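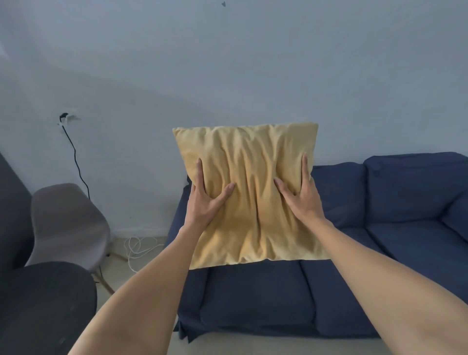
The Brostlow issue came in today's mail, the 2 stamp set with the lighthouse, and I have opinions. The catalog calls the low value "golden ochre." It is mustard. It is the exact mustard of a velvety throw cushion, right down to the shadowy creases, except on the stamp the creases are supposed to be waves.

The high value is better. Maribel Cabrera engraved it and you can see every rung on the ladder. Then someone at the printer put the denomination on top of the ladder.

Paid 149 for the pair with the folder. The folder has a map of Ovosden in it. The lighthouse is not in Ovosden.

Print run is given as 1,286 sheets, which the Nurberg dealers are already calling scarce. They called the last one scarce too. I own four of it.

Perforations, for those who asked (one person asked): clean on three sides, and on the fourth it looks like a mouse had a go.

First day cancel is dated 2023-12-28. Mine is struck so lightly that I had to tilt it under the lamp to find the 8.

Cárdenas has a second printing due in January with the color "corrected." So of course I've ordered that one as well.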